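The bench that never gets cleared

Antonina Panasiuk does not believe in tidy desks, and she says so before I have my coat off. "People show me their empty tables like they're showing me a new baby," she says. "Fine. And where did you put everything? In a drawer. Now you have a bad drawer."

I had come to Woltside, the shared workshop where she and Fedir Stetsiuk rent a corner, to hear the opposite. Stetsiuk has written a short guide to keeping a hobby bench in order. It is called Wevum, it costs nothing, and by his count 1259 people have downloaded it. I had read it twice and believed perhaps half. The part I doubted most was the claim that a person with a proper layout saves 100 hours a year.

"Where does that number come from?" I ask him.

"It's an estimate."

"Of what?"

He thinks about it. "Of how long I used to spend looking for tape."

Panasiuk laughs out loud at this. She has shared a table with him since December, and in her view the tape has gone missing just as often under the new rules as under the old ones.

The rules themselves are simple enough. Flat things go to the back edge. Hand tools lie on a board, so they can all be lifted off in one go. Anything small and loose goes in a bowl. The project you are working on gets the left side of the table and stays there until it is finished, and drinks are not allowed at all.

I ask how the rule on drinks is going.

"Badly," says Panasiuk.

"It's a guideline," says Stetsiuk.

He is easier to like than his guide. On paper he sounds like a man selling something, and the chapter on "zones" could lose four of its five pages without anyone missing them. In person he admits that most of it was written for himself. He used to work at Stisard, a parts shop that closed, and he says the counter there was so deep in stock that customers bought things just to see what was under them. "I went home and did the same thing to my own table," he says. "I had 497 screws in one jar. I know because I sorted them. It took a whole evening and I never used one of them."

So was the sorting worth it?

"No. The sorting was stupid. That's in the guide."

I went back and looked. It isn't in the guide.

The left side of the table belongs to the rover for now, and this is the one rule both of them keep. It is a small four-wheeler with a wooden top plate, and Stetsiuk talks about it with more warmth than he does about zones. He likes the blue wheels. Panasiuk thinks they are too fat for the body. They have had this argument before and they go through it again for my benefit, at a good speed, each finishing the other's points.

"If you put it on a shelf it's dead," she says. "That's the only thing in his book I agree with. You leave it out where you can see it, you pick it up, you do ten minutes. You put it away, you never take it down again."

The bowl is another matter. Stetsiuk swears by it, and the one he uses is plain cardboard. His friend Farouk, who read an early draft, told him to spend the money on a proper parts cabinet with labels, and Stetsiuk refused on the ground that he would only ever fill it. A bowl gets full, he says, and then you have to deal with it. Panasiuk's answer is that a bowl gets full and then you get a second bowl.

"Do you have a second bowl?" I ask him.

"Not on this table," he says.

I wanted to know if he would stand by the 100 hours in a new edition. He would not. He might say "some time" instead – or leave it out, which was my suggestion. He also wants to cut the opening line, which promises a bench you can clear in a minute. I asked him to clear it in a minute. He looked at the board, the tape and the rover, and said he would rather not start moving things while we were talking.

Panasiuk offered to make coffee. I asked where we were supposed to put the cups, and she pointed at the table. 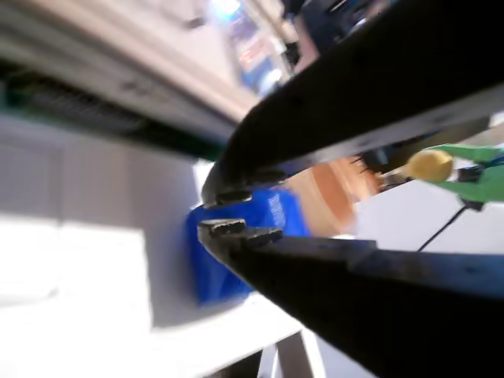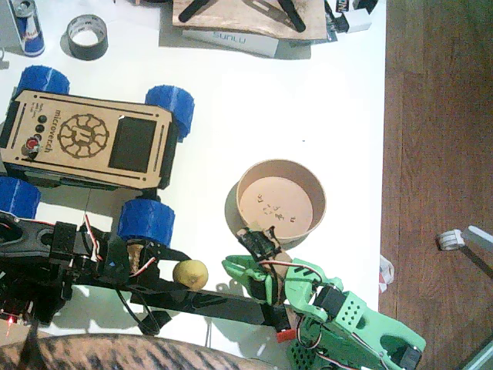
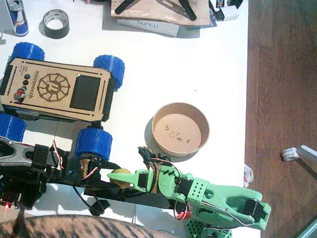 The table at Woltside. In the last picture, the cardboard bowl is to the right of the rover.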